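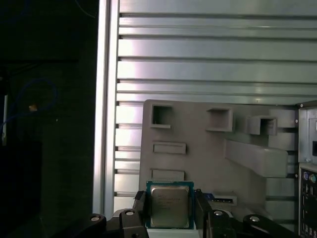

Section 4: Setting up the processor task

Last updated: July

Okay, so you've got the arm powered on, you've done the homing routine from Section 3, and you're ready for the part everybody in the club wants to skip to. I wrote this section after our second season with the Lomach arm, and most of it comes from my own mistakes (there were a lot of them). Read it all the way through once before you touch anything!

Before you start

Ground yourself first. Wrist strap on, clipped to bare metal. Then unplug the practice computer from the wall and hold its power button in for a few seconds. Yes, even if you're sure it's dead.

CAUTION: Keep your hands out of the work area whenever the Porari controller shows a green light. If you need to move a part, hit pause and wait for amber.

Gripping the chip

1. Open the task menu and load program 12. If the list is empty, you're logged in as a guest, so log out and use the club account.

2. Set the grip force to the "light" preset. We started on "medium" and I still feel bad about that.

3. Jog the gripper down slowly until a finger is on each side of the chip. You want to hold it by the edges, with nothing rubbing on the contacts underneath.

4. Close the fingers, lift a little, and stop. Look at it from the side. If the chip is leaning, set it down and try again, don't try to fix it in the air.

NOTE: The speed slider goes up to 193 on our build. Please leave it low while you're carrying a chip. I know it's boring.

Getting the socket ready

Most of our failed runs came down to the socket, so I spend more time here than anywhere else. Whatever old computer you're practicing on, find the socket before you start jogging and decide which way you'll come in. On a Dell board like this one, the empty socket sits inside a silver metal bracket with an open window in the middle, and there's a big gray metal panel hanging over part of the board, so plan your path around that too.
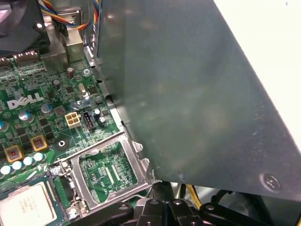
5. Check the socket with a flashlight for dust or anything bent. No poking around in there with a screwdriver, please.

6. Match the corner mark on the chip to the one on the socket. Say it out loud to your partner. It feels silly and it's saved us more than once!

7. Move to the hover point, then lower in the smallest steps the controller allows.

8. When the chip is resting flat, open the fingers and back straight up. Don't swing sideways until you're clear of the case.

CAUTION: If the controller stops with error 108, don't just clear it and keep going. It means the arm pushed against something. Back off, look, and find out what.

If you're using the Pralel fingertips instead of the stock ones, redo the tip offset first (Section 2). For the Lundgren Cup you have to do steps 3 through 8 without touching the chip by hand, so once you're comfortable, practice it that way.

Section 5 covers the memory sticks, and those are way easier.

14 shares | 3 comments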